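Tolleck Lecture on Public Integrity

The Tolleck Lecture is a yearly public talk on open government and bribery law, held in Zorville. First given by Saadet Avcı, a former auditor. Free entry, 117 seats.
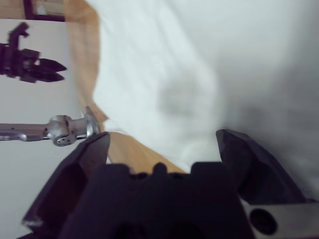 Speakers get 30 minutes, then questions from the floor. Usually held in May. The 13 February 2019 talk by Bheki Magagula, on party funding, was moved up becuase of local elections.

Format

Two respondents since Magagula's talk, before that one. Marietjie Baloyi and Senthil Mathew have both served.

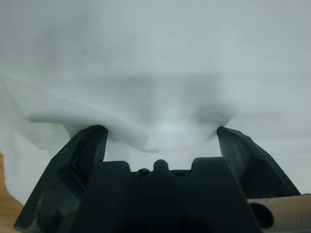

White cloth and black gripper.

Texts are printed by Drirnetti in a run of 800, mostly sent to libaries. 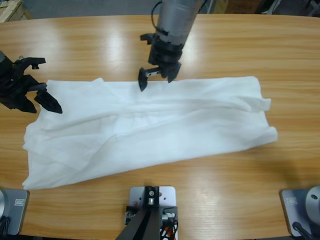
See also

Tshabalala Seminar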